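Getting fold creases out of a polyester tablecloth

pondau_dave
Posted Monday, 7:40 pm
Bought a Zondunstead cloth in June. Still creased after two washes. Does a cool iron work, or will it go shiny?

kettle135
Cool iron, reverse side, pressing cloth between. Don't slide it, press and lift.

Strömberg fan
Disagree. Ironing polyester flattens the fibre and the colour looks dull afterwards. Steam from a hand's width away, then hang it over a rail overnight.

kettle135
Only if the iron is too hot. I've done mine that way for years.

marl_1274
I'm with the steam camp, mostly. Ours is a grey grid with stars and the long crease is the stubborn one.
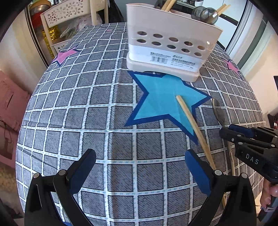 The short fold across the middle relaxes sooner if you weight both ends. Storing it on a cardboard tube saves the whole job.

pondau_dave
Thanks. Will try steam first – the iron can wait.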